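Books > Running a Small Cinema > Chapter 2

Chapter 2: Picking a First Season

My first season at the Stasurano was a mess. I'd booked 12 films I loved, all slow, all sad, and sold some 178 tickets across the lot – in a room that could've taken 1000 over that run!

So before we get to licenses and print fees, I want you to think about who lives near your screen. What do they watch already? When do they eat dinner? (I had us starting at 6, right when everybody was sitting down to it.)

In this chapter we'll build a short season from scratch, starting with one director and two films, and I'll show you the one I got wrong.

2 comments · Back to top 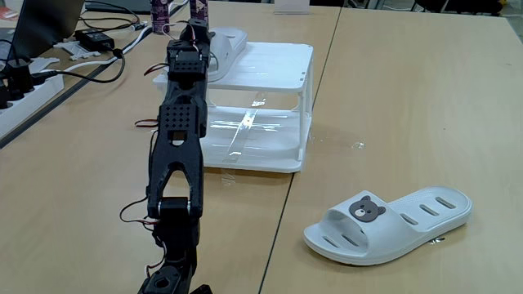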